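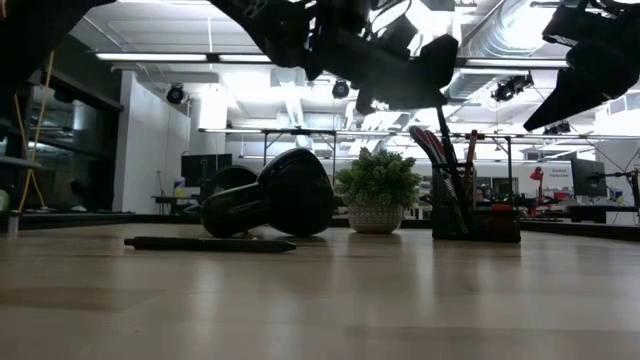 Back from the open day at Namov, feet hurt, writing this fast before I forget half of it. Sorry for typos, I'm on the couch with a plate on my knees.

So. Namov is the robotics workshop out past Junosthorpe, in the old Negri building. I've driven by it for years on the way to Jimbridge and always figured it was a warehouse. Once a year in December they open up for an afternoon and you can walk in and bother people with questions. I got there at 1:30, parking already a mess. Sticker on my jacket said visitor 247. Don't know if they started at one.

Inside — bright. Really bright, white ceiling, big silver duct running across it, long lights, regular desks and monitors in the back like any office. I was expecting cages and warning lights, I guess? The table we all crowded around was plain wood. The robot stuff hangs over it from above, black arms, cables bundled along them, and under them just things. Headphones. A marker. A little potted plant, the bushy green kind in a white pot. A mesh pen holder stuffed with tools. Looked like my own desk except mine has crumbs.

Zorica Ristić ran the demo I went to. Small voice, no microphone, room full of kids, and she held them for the whole thing. Her bit was on why they practice with ordinary stuff. A box is easy, she said. Flat sides, doesn't bend, same from every angle. Headphones are awful. The band flexes, the cups swivel, and depending on how they land the best place to grab is somewhere else entirely. She had us all point to where we'd pick them up. Everybody pointed at the band. Then she said okay, what if that spot is facing away from you and your whole hand is two fingers. Quiet room.

The marker was the one I liked best though. Long thin thing lying flat on the table, and the arm comes down so slow you want to yell at it. First try it went for the middle and pushed it instead, just rolled the thing an inch. Second try same. Third try got it, lifted, held it there, and people clapped like it was a moon landing. My neighbor's boy asked if it could write his name. Not today.

I asked how many tries they do of one thing before moving on. 200, she said, and then they move the object a little and do 200 more. I would lose my mind. She said you get used to it, you put on a podcast.

Black dome cameras all over the ceiling btw. A man behind me asked whether they were watching us, and Zorica said they'd be very bored by us.

Didn't get to see the plant picked up. A lady asked and the answer was that the pot's fine but the leaves confuse things, too many little edges, and also there's dirt involved. Fair enough.

Other stuff, quick:

Coffee was free, cookies were gone by 2.

There's a second room with a soldering table for kids, line was about 50 people deep so I skipped it. Go there first if you have kids.

Tshirts were twenty bucks and only in small. Come on.

They take school groups in spring, you have to email, max is 100 kids a day split into batches. I'm going to pass that on to my sister, her class would go nuts.

I went in kind of grumpy about the whole robots thing and I'm still a little grumpy, but three tries for one marker did make me feel better about my job. For now. I asked Zorica what she'd want one to do at home and she said empty the dishwasher, and then said that was years off because of the forks.

Anyway I have to go deal with my own dishwasher. If anyone else went and saw the later demo at 4, tell me what they did, I heard there was something with a towel and I'm mad I missed it.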